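Filed under: Help & Support / Tolila / Recorder, Replay, Perception

Tolila: the questions we keep getting

Last edited 30 December 2018. Quick pass before the break, so apologies for the state of it. Covers version 3. If you're still on the old recorder most of this won't apply and you should upgrade anyway.

What does Tolila do, in one go?

Records from hand-held grippers and the head camera, lines the streams up in time, tracks the gripper pose, and writes an episode that Tukalen can open and the Chettiar planner can learn from. That's the whole chain. It doesn't train anything. It doesn't drive an arm either, replay on an arm is Chettiar's job.

Which part do I restart when it hangs?

Recorder first. Then the tracker. Leave the clock service alone unless the log says "clock lost" — restarting it mid-session means every episode after has a different zero and you'll be fixing offsets by hand all afternoon.

Recorder says the port is taken.

It wants 1478. An old recorder is usually still sitting on it, closed window but live process. Kill it, start again. You can change the port in the config but then change it in Tukalen as well, it doesn't ask the recorder, it just looks in the usual place and shows you a grey window.

My gripper cameras start at different times. Problem?

No. Streams start when they start, alignment happens on write. What does matter is that both grippers are running before you press go. If one joins late the episode gets flagged "short left" or "short right" and is skipped on export. You can force it through with the keep-short option. Don't, for training data.

Do I have to mask the fingers out before segmentation?

No, and please don't paint over them with a black box like we used to recommend. The finger mask is built from the calibration and ships with the episode. Segmenter reads it, drops those pixels, and carries on. If you've black-boxed them the mask has nothing to check itself against and the opening width estimate goes to rubbish.

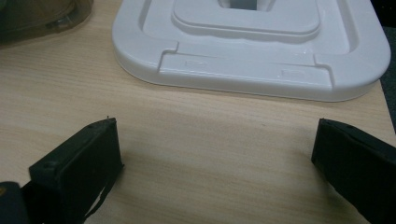 Width is read off the fingertip edges, so anything that hides those edges costs you. Bench lighting turned right down is the usual one. Black tips on a dark backround, second. The estimator will hold the last good width for a short while and then give up and write a blank, and blanks are fine, Chettiar interpolates across them. What isn't fine is a wrong width written with high confidence. If you see the trace jump about while the fingers are still, send us the episode.

Why does the tracker drift on a plain tabletop?

Not enough to hold on to. Fine wood grain all running one way is nearly the worst surface there is, it'll lock across the grain and slide happily along it. Things that help:

Leave some fixed objects in view. Anything with corners.
Don't start the episode with the camera right down on the wood.
Sweep the gripper slowly over the whole work area before the first grasp.
Turn on the edge term (tracker settings, "use table edge"). Off by default because it misbehaves on round tables.

Can the tracker use the object I'm about to pick up?

It will if you let it, and then the map moves when the object moves. Tick "static only". It needs the head view for that, so head camera has to be on and calibrated. With gripper cameras alone there's no static-only mode, sorry, we tried.

How does the planner know what's in the container and what isn't?

Containment comes from the head view. The gripper views are too close in and lose the rim as soon as you reach over it. See-through plastic is where it gets awkward, as the depth goes straight past the wall and lands on whatever's behind, so Tolila fits the box from its rim and latches and ignores the sides completely. Anything whose footprint falls within the rim counts as in. Works well on tinted boxes, less well on perfectly clear ones.

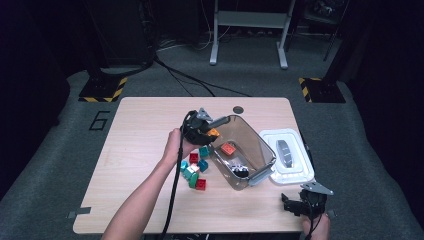 Labels for a sorting run can be left until afterwards, in Tukalen, and you only need to label the first settled view of each episode. Everything after that is carried forward. Mark the container, mark the things in it, mark the things out of it, done. With a setup like the toy bricks at Drerkdale you'd put the orange-red one down as "in", give the loose pile to the left of the box one "out" group, and let the splitter pull it apart by colour. Overlapping bricks will sometimes come out as one, so check the teal ones where they bunch up. And label the lid! It's lying upside down next to the box there, handle and all, and if you skip it the planner treats that patch of table as free space and will cheerfully put something on it.

Does the splitter manage two bricks of the same colour?

If there's wood between them, yes. If they touch, it goes on the studs, and that's hit and miss. Split by hand with the knife tool. Shortcut is K.

Left and right are swapped in my export.

Known, fixed, issue 1849. If you've got episodes from before the fix run the swap tool on the folder. It checks which side each gripper sits on in the head view and relabels. It won't touch episodes where the hands cross over, those go in a list for you to look at. Run it once only. Run it twice and you're back where you started.

Cables. Do they matter for perception?

Bit. A cable hanging down out of the gripper and off the near edge of the table is ignored, it's under the default crop. A cable lying across the table gets picked up as an object, usually a very long thin one, and the planner gets cautious around it. Route them off the edge if you can. If you can't, there's an ignore class called "tether". Use that, not "background" — background gets refilled with table texture and looks dreadful.

Why are my pose traces fine in the middle and awful at both ends?

Smoothing window hanging off the ends. Record a moment of stillness at start and finish and it goes away. There's a setting, but seriously just hold still.

What does "low motion" mean in the episode list?

Means the gripper hardly moved between one kept view and the next. Near-duplicate views basicly. The exporter thins them out so the planner isn't drowning in the same picture. You can look at what it dropped under the Thinned tab. If it's dropping things you wanted, say you're working on the last bit of an approach where small moves are the point, turn thinning down for that task only. There's a per-task override, it's in the task file, key is "thin".
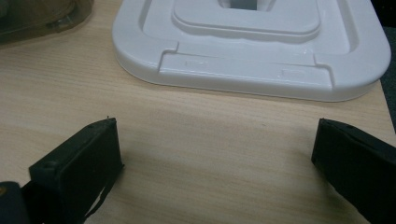
Gripper camera view. Both fingertips apart, white base ahead of them.

I turned thinning off and the export is huge.

Yes. It would be. Turn it back on and use the override above.

How many episodes before Chettiar does anything sensible?

Depends on the task so much that we've stopped giving an answer. What we will say: the smoke test set is 9 episodes and its only purpose is to show your pipeline runs end to end. Do not judge the planner on it. People do, then write to us.

Planner stops short of the object and just hovers.

Three usual causes, check in order.

Width blanks right at the grasp. Open the trace, see if there's a gap where the fingers close.
Camera offset wrong. If you've remounted a gripper camera, even slightly, recalibrate. The offset is per mount, it isn't per model.
Training episodes all recorded with a long pause before the grasp. The planner has learnt the pause. Trim them.

Glossy white plastic confuses the edge detector. Any fix?

Soft light, first of all. A hard lamp puts a bright line along every rounded edge and the detector reads the shine as a second edge. Then set the surface hint to "shiny" on that object. The hint drops the gradient threshold and asks for agreement between views before it believes an edge. Slower, but you stop getting phantom rims. Recessed channels and stepped bits are still a weak spot, we get the outline right and the depth wrong. Work going on, aiming for February.

Can I mix episodes from two benches?

Yes if each has its own calibration file. Don't copy the file across becuase the benches "look the same". Drerkdale did, and spent ages wondering why every place was off to one side. Tukalen now shows the bench name in the title bar, so at least you can see it.

The head view and gripper views disagree about where the table is.

Head calibration is old, nearly always. The head camera gets knocked. Redo it at the start of every session, takes no time. If they still disagree after that, look at the table height in the bench file, somebody may have typed it in the wrong units. Metres please.

Is there a way to batch check a folder before export?

"tolila check" and the folder name. Gives you missing streams, blanks over the limit, swapped sides, missing calibration. Doesn't look at labels. Label check is seperate, in Tukalen under Tools, and we know it should be one thing.

Does it run without the head camera at all?

Records fine. No containment, no static-only, no side check. So fine for reach and grasp, no good for sorting or putting lids on.

Can I undo a trim?

Trims don't touch the raw streams so yes, right-click the episode, Restore. Unless you ran compact afterwards. Compact does throw the raw away. There's a warning, read it.

Where do I send a bad episode?

Zip the episode folder with its calibration file and the recorder log, attach to a ticket, say which tool complained. Log matters most, tickets without one go to the bottom. Support is shut until the new year, after that we work through them in the order they came in.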